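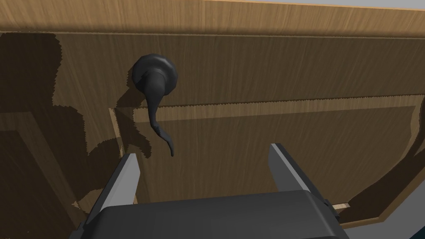
Ostero Lever Handle Set: six months on four doors

We replaced every internal door handle on our ground floor over the winter. The old ones were round brass knobs, two of which had worked loose on their spindles, and my mother-in-law's wrists are bad enough that she had started leaving doors ajar so she wouldn't have to turn them. Levers were the obvious answer. I bought four sets of the Ostero in the dark finish, and this is how they have held up.

What you get

Each box has a pair of levers, a square spindle, two backing roses, a grub screw for each side, bolts, wood screws and a hex key. The latch is sold separately. The website does say this, but in small print under the delivery details, and I missed it. I ended up ordering Lenix latches from the same shop, with a 60 mm case, and they fit the handles without any trouble.

The instructions are one folded sheet. The drawings are clear enough, though the step for setting the spring direction is printed before the step where you find out which hand your door is. Read the whole sheet first.

Fitting

Our doors are 40 mm thick, which suits the bolts supplied. If yours are thicker you will need longer ones, and Ostero does not sell them separately as far as I can tell.

The existing holes from the knobs were in the right place on three of the doors. The fourth, on the larder, had been drilled a little low by whoever hung it, and I had to plug the old hole and start again with a 16 mm flat bit. That took most of an afternoon. The other three were done by lunchtime, tea breaks included.

Go gently with the grub screws. The hex key is soft, and I rounded one end of it on the second door. I used a proper key from my own toolbox after that.

How they feel

Good, mostly. The lever has some weight to it and the return spring is firm. It comes back level and stays there, and after six months none of the four has started to droop. The previous levers in our old flat (a cheap Pustar set) were sagging before the first year was out.

The end of the lever curves back towards the door slightly, so sleeves don't catch on it. My mother-in-law can open all four with her forearm when her hands are bad. She likes them, and she doesn't like much that I fit.

The spring may be too firm for some people. Small children will have to hang on it. My neighbour Kojo Amoah tried ours and thought the action was stiff compared with his Arancibia levers, which he has had for years. His are lighter to press, but there is also a bit of rattle in them when the door closes. I prefer ours. He prefers his.

The finish

The dark coating looks even and hides fingerprints better than I had hoped. It does show dust along the top of the lever, so they get a wipe when I do the skirting boards. A damp cloth is enough.

One of the roses has a small bright scratch where my screwdriver slipped. There is no touch-up pen in the box. I tried a black marker and it came out purple, so I have left it alone.

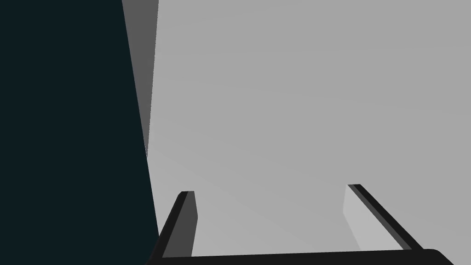 Customer service

I had to contact them once. One box came with both levers for the same side, so the pair wouldn't mirror. I wrote in the evening and had a reply by 10 the next morning from Loan Lý, who asked for a photo and posted out the correct lever. It took up to a week to arrive – the larder had a bootlace for a handle in the meantime – but there was no charge and I wasn't asked to send the wrong one back.

Complaints

The latch should be in the box, or at least mentioned at the top of the page. The hex key is poor. The guarantee is 2 years and only covers the spring, so the finish is your own risk.

I would also have liked a version with a privacy turn to match. There isn't one in this finish, so the downstairs loo has kept its old bolt.

Would I buy them again?

Yes, and I will be, for upstairs. I am waiting until May, when the bedroom doors come off for painting anyway. Buy your latches at the same time and check your door thickness before you order.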